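Teaching Operator, Small Jobs (two posts, part-time)
Ondwood, Jorier Street
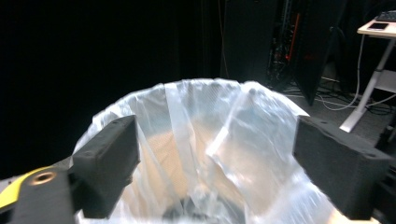

We are Ondwood. We look after offices: the bins, the cups, the chairs nobody pushes back in. For most of our life we have done this with people, and for the past while we have been doing it with people and machines, in proportions that get argued over at tea. We are now looking for two more people to help teach the machines the bits they are bad at, which at present is a long list headed by anything made of thin plastic.

The job

You will do ordinary cleaning tasks slowly and well, using a hand-held gripper in place of your hand. The gripper has two padded fingers and a camera. You squeeze, it squeezes. What it records goes to the software team upstairs, who use it to train the arm on our Fosel trolley. The trolley goes out on the evening round at the Beaudoin building, where it works alongside our cleaners and is regularly overtaken by them.

A typical stretch of work might be lining a bin, taking the liner out, lining it again, moving the bin a foot to the left and starting over. Then you do it with a bin liner from a different supplier, because the arm has learned to cope with one brand and regards all others as weather. Other weeks it's mugs, or wiping round a keyboard, or picking up the one paperclip that has got into the carpet.

You will also be asked to do things slightly wrong on purpose and then put them right. The arm has to learn what to do when the bag slips off the rim, and it can't learn that from someone who never drops a bag. We have found that experienced cleaners dislike this part intensely. It does get easier.

Hours and pay

Shifts are 4 hours, either from 10.00 or from 1430. Each post is for 5 shifts a week. No evenings, unless you want to go out with the trolley, in which case you go at the evening rate. Pay is one grade above our standard cleaning rate, and the same for everyone doing the job, whether they came from the cleaning side or walked in off the street with a degree. There is a paid break in the middle of each shift and it is a real one. Gripping things for hours is harder on the wrist than it sounds, so we rotate tasks and we'd like you to complain early.

What has changed here, and what hasn't

You should know this before you apply, as it's the first thing your relatives will ask.

When the trolley arrived, the company agreed with staff that nobody would lose hours because of it for the length of the trial. That has held. The trial has been extended once and the agreement was extended with it. We can't tell you what happens after that, and anyone who says they can is probably selling trolleys.

What has changed is the shape of the evening. The cleaners at Beaudoin used to start with the bins and finish with the kitchens. Now the trolley does the bins on one floor, so they start with the kitchens and then go and see how it's getting on. Some of them like this. The bins were heavy and a lot of the bending has gone. Others say they have swapped a bad back for a job supervising a very slow teenager, and that the bins were at least finished when they were finished. Both views are held in the same mess room and you'll hear them.

There was also some feeling, early on, about being asked to train the thing. We thought that was fair. The result was that teaching became its own post with its own grade, and that every recorded session now belongs to a task list the cleaners have seen and can strike things off. They have struck off two so far. One was toilets. The other was watering the plants, which they want to keep.

Who we're after

Somebody patient with objects. You don't need to know anything about robots, and if you do, please don't let it slow you down. Cleaning, care work, catering, warehouse packing, sewing and looking after small children have all turned out to be good preparation. You need to be able to stand for a fair part of the shift and to use at least one hand comfortably; the grippers can be set up for left or right. If standing is a problem, tell us, as a good few of the tasks can be done seated.

You should be willing to write a short note after each session in plain words. "Bag stuck to itself, took three goes" is a perfect note. The software team will try to get you to use their terms for things. You may resist.

The target is 700 good recordings per task before we hand it to the arm. It sounds like a lot and it is. A good recording means you did the task as asked; it doesn't have to be fast, and we don't rank people by speed. We tried a leaderboard in the first month. It came down after a week.

About being recorded

The camera points at the work. It may catch your sleeves, your shoes and whatever phone has been left lying about. There is no sound. You can have any session deleted on the day by asking, without giving a reason.

How to apply

Write or telephone the Jorier Street office and ask for Morven Rennie, who runs the teaching room. A CV is fine. So is half a page telling us what you've done and which household job you do properly when everyone else in the house does it badly. We'll invite people in for a paid trial hour with the gripper, and you can decide at the end of it whether you can stand it.

Posts start in March. Current Ondwood cleaners can apply on the same terms and will keep their existing service and holiday. If you apply from inside and change your mind within your first two months, your old round will still be yours.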